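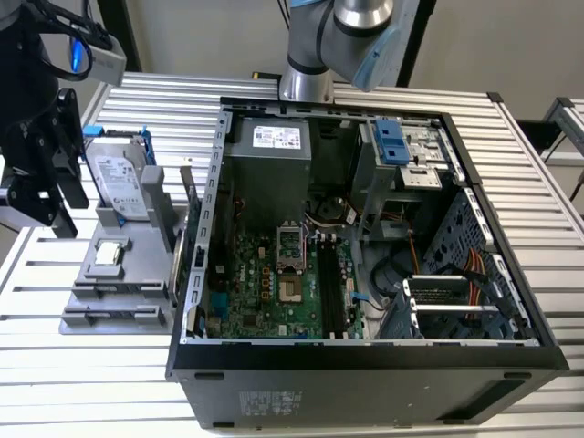
Dell tower on its side, cover off, memory slots empty

Last updated: April
Print this page | E-mail this page

Office desktop beeps and won't start after a memory swap

Posted by Sterow
I look after 23 desktops in a small shipping office. One of the older Dell towers got different memory on Monday. It now gives a beep code and no display. Putting the old modules back gives the same result. Power supply fan spins, drive spins up. Is the board dead, or is there something to check first?

Ollix
Probably the board. We had 2 go like that. Replace it.

Ihor Tymoshchuk
I would not order a board yet. A beep code means the processor is running the startup code, so the board is at least partly alive. Unplug the power cord, hold the power button in for a few seconds, and look up the beep pattern in the service manual for your exact model.

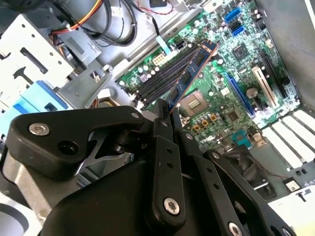 Then fit one module only, in the slot the manual lists first. Line up the notch and press evenly until the latches close. A module seated at one end and high at the other is the usual fault. If it still beeps, try the other module in the same slot, then clear the CMOS with the jumper. Contacts can be wiped with isopropyl alcohol on a lint-free cloth. Also check the type: DDR2 and DDR3 are not interchangeable, and many office boards reject registered modules.

Skundstead
Second the CMOS step. Coin cell on mine was flat too.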